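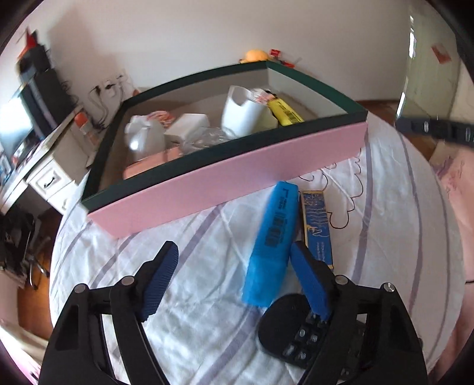

La pinza abierta, con una almohadilla azul apoyada en el objeto azul con forma de rotulador, junto a la caja rosa.

Nuestro socio Fulgencio Quintana lleva desde agosto montando en casa una pinza de mano, y nos ha escrito una carta larguísima (¡gracias, Fulgencio!) que resumimos como podemos. La llama Nemell, y va ya por la segunda versión — la primera cerraba torcida y acabó de pisapapeles. En esta ha rehecho las barras paralelas de los dos dedos, con 146 mm de apertura máxima, y ha puesto almohadillas azules estriadas, que agarran bastante mejor las cosas lisas.

Para las pruebas prefiere los trastos de casa a las piezas de taller: rotuladores, envoltorios, cajitas. Se ha propuesto 50 agarres por objeto y los apunta todos en una libreta, también los que salen mal.
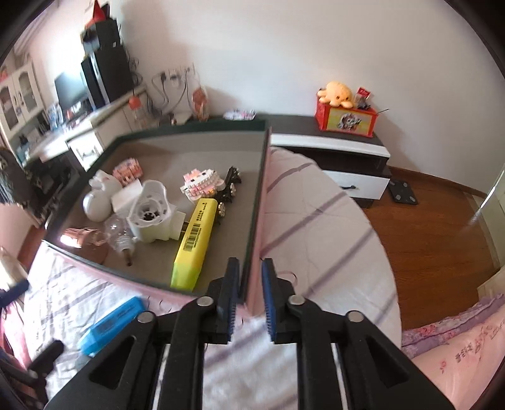
Los dedos a ambos lados del borde de la caja, con el rotulador amarillo dentro.

Lo que más guerra le da, nos cuenta, es trabajar cerca de las paredes de la caja, porque un dedo tropieza antes de que el otro llegue. Está pensando en afinar las puntas, y si alguien tiene por ahí tornillos de 15 mm que le sobren, se los agradecerá mucho.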